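Inside Bradton's Stokport service plant, where old EV battery packs go to be judged

The visitor lot at Stokport has 54 spaces and 2 chargers, and when I pulled in at nine in the morning both chargers had gas-powered pickups parked in front of them. I mention it only because the sign over the door says "Driving Electric Forward."

Bradton opened the plant to press and owners for one day in February. It doesn't build cars here. It takes in battery packs from the Forance, its midsize electric sedan, checks them, fixes what it can and ships them back to dealers. If your Forance ever left you on the shoulder with a turtle light on the dash, your pack may well have passed through this building.

Our guide was Beatriz Esteves, who walked backward the whole way and never hit anything. She started us at receiving, where packs come in on steel pallets with a paper tag taped to the lid. The tag says what the dealer thinks is wrong. Esteves said the tags are right a bit more than half the time, and then looked as if she would like that sentence back.

From there a pack goes to a fenced bay for discharge, then to a bench where the lid comes off. It takes 100 bolts to hold that lid on. I asked if it really needed that many and was told the engineers in the other building would be happy to take my question.

The second half of the tour covered control electronics, the stuff that decides how fast you can charge and when you should start worrying. We were given blue shoe covers for this part. Mine lasted to the first doorway.
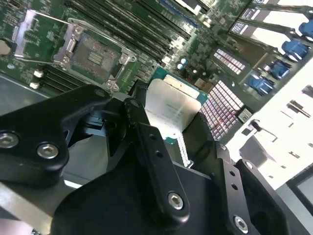
Gerardo Bellini wanted to know why an owner should have to give up the car for two weeks when the fault is in one control board, and whether the board couldn't just be swapped at the dealer. It was the best question of the day. The answer went on for a while and included the word "ecosystem." What I got out of it was that dealers aren't trained to open packs, the training is held at Stokport, and the Stokport classroom is currently being used to store packs.

Lunch was wraps. Over lunch we heard from Chih-ming Shek on the plant's numbers: over 800 packs went through last year, and most needed a module or a seal. Seals come from Ogundipe, which makes a new version with a thicker lip. Older cars get it only if the lid is already off for some other reason, so if yours is in for service, ask.

The tour ended in a gift shop that was really a folding table. I bought a key ring shaped like a charge plug. When I got back to the lot, one of the pickups had left and a Forance was plugged in, showing a red light.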